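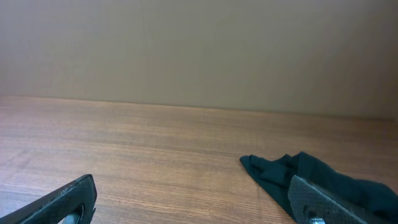 A wooden tabletop against a plain matte wall.

About Urneo

Urneo is a small language school, and we love what we do! We started with 2 evening courses in a rented room above a bakery on Tambunan Street, and we now teach 10 languages to beginners, rusty returners and people who just want to chat with their in-laws.

Groups stay small and lessons are mostly talking (grammar sneaks in along the way). Our lending library, Drelta, has 80 shelves of novels, comics and cookbooks, all free to borrow while you study with us.

New courses open every September. Come by any evening after 6 and sit in on a class.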